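El robot que iba a vaciar el lavavajillas (sigue en ello)

Por Soledad Casado

29 de agosto de 2019

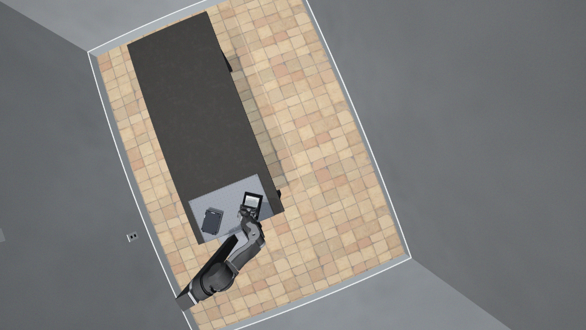
Cada verano, cuando baja el trabajo y sube la temperatura del taller, alguien de la redacción me reenvía un vídeo de un robot doblando una camiseta. El asunto del correo siempre es el mismo: «¿ya está?». Mi respuesta también es siempre la misma, y este año, por variar, me he molestado en comprobarla antes de enviarla.

Me pasé parte de junio preguntando a gente que se dedica a esto si las máquinas pueden hacer ya las tareas que en casa se discuten a gritos y en el taller se le endosan al último que ha llegado. Recoger una mesa, meter piezas en su caja, sacar una bandeja y colocarla donde toca. Cosas que mi sobrino hace mal, pero hace.

La primera parada fue Sestudex, que ensaya estas faenas en simulación antes de acercar un brazo de verdad a nada que se pueda romper. Es un sistema sensato. En el simulador se monta un cuarto con cuatro paredes, una mesa larga, un brazo con su pinza y un par de objetos que agarrar, y se deja que la máquina se equivoque todo lo que quiera. El suelo de baldosas no se raya, el enchufe de la pared no da calambre y no hay que pagar la cena a quien se queda hasta tarde recogiendo. Bohdan Hrytsenko, que lleva allí los ensayos, me contó que una tarea de coger y colocar se repite 3.000 veces antes de que alguien se atreva a enseñársela al jefe.

- ¿Y de esas, cuántas salen bien?
- Depende de a qué llames bien.

En la última tanda, 522 intentos acabaron con el objeto en un sitio que nadie le había pedido. Hrytsenko lo dice sin dramatismo. Lo que más se le atraganta a la pinza, según él, son las cosas planas con reborde: entra un poco torcida, roza el canto y empuja la pieza en vez de cogerla. Una persona lo corrige con la yema del dedo sin enterarse. El brazo tiene que enterarse, y luego calcular, y para entonces la pieza ya se ha ido de paseo.

Con el salto al taller la cosa se pone más entretenida. En Gradov tienen un brazo colocando bandejas al final de una línea pequeña, y Firdevs Yaman, la encargada, está contenta con él. Lo repitió varias veces, así que la creo. El brazo no se cansa, no pide cambiar el turno y deja las bandejas rectas siempre que lleguen rectas. Cuando llegan torcidas hay una persona que las endereza. Le pregunté qué hacía antes esa persona y resulta que colocaba las bandejas.

No me río del todo. Yaman tiene hechas sus cuentas y le salen: el que endereza atiende además otras dos máquinas, y la espalda se le queja menos que antes. Para una tarea fija, con las piezas de siempre y la mesa despejada, esto funciona ya y lleva tiempo funcionando. Lo que falla es el resto del mundo, que viene sin despejar.

Y el resto del mundo es, sobre todo, mi cocina. Nattawut Sombatkul, que trabajó en el asistente doméstico de Vidal hasta que Vidal decidió que prefería vender aspiradoras, me explicó el problema con una paciencia que agradezco. En una casa las mesas no están vacías. La luz cambia, las sombras parecen objetos, los vasos son transparentes por pura mala idea y el mismo plato aparece hoy limpio y mañana con medio huevo pegado. Su equipo llegó a probar el aparato con unas 300 piezas de menaje distintas. Las tazas iban bastante bien. Las tapas de los táperes, fatal - en eso, al menos, la máquina ha alcanzado el nivel humano.

¿Plazos? Aquí todos se vuelven gallegos, incluido el que lo es. Trinness anuncia en su folleto un «ayudante integral del hogar» y, al preguntarles yo qué quiere decir integral, me mandaron otra vez el folleto. Hrytsenko cree que veremos antes al robot que repone estanterías que al que recoge la habitación de un adolescente. Sombatkul no da fechas desde que dio una. Yaman quiere otro brazo, aunque para la misma tarea, y eso me parece la opinión más informada de las tres.

Mi consejo para el taller es mirar qué faena tenéis que sea aburrida, idéntica y sobre una superficie plana, y pedir presupuesto para esa. Y que os dejen ver un intento fallido: el que solo enseña los buenos tiene muchos de los otros. Para casa, de momento, sigo recomendando un sobrino. En el próximo boletín hablaremos de compresores, que hacen ruido pero cumplen.

Comentarios

Yolanda Cordero
En mi taller también tenemos un «enderezador». Lo llamamos supervisor de flujo y tiene tarjeta de visita.

paco_torno
Muy bien el artículo, pero lo de los compresores lo prometisteis ya el año pasado.

Maite R.
¿Alguien sabe si el brazo de Gradov aguanta virutas y aceite? El nuestro se portaba de maravilla hasta que le tocó trabajar.

Responder a Maite R.
paco_torno
Funda. Y aun así, paciencia.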